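Ticket 304 - Planari arm, teleop station 2
Subject: Gripper stalls over cutting board during hand-guided demos
Status: Open, waiting on Ritelo

Tuesday, 9:20 a.m. Task is "pick up board, move to rack." Operator drives the arm over the board and the finger tip stops short. Pushing the leader handle harder achieves nothing except a sore wrist. Log shows error 623, which the manual describes as "general."

11:05 a.m. Re-zeroed the leader arm. Swapped the cable. Restarted everything, including the operator. Same stall on the next demo. 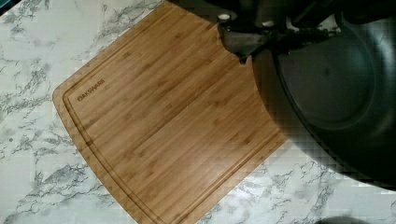 Wrist view, gripper over the OAKSWARE board, board at an angle on the marble-pattern counter.

1:40 p.m. Found a height limit in the config, left over from the Ekotley job. Cleared it. The arm now goes all the way down, and 20 demos recorded without a stall. Playback is another story - the policy goes for the juice groove as if it were a handle.

3:15 p.m. Request to Ritelo: please confirm the limit stays cleared after an update. We owe 2000 demos and would like to do them once.

Goossens Robot Support Desk | Contact us | Back to top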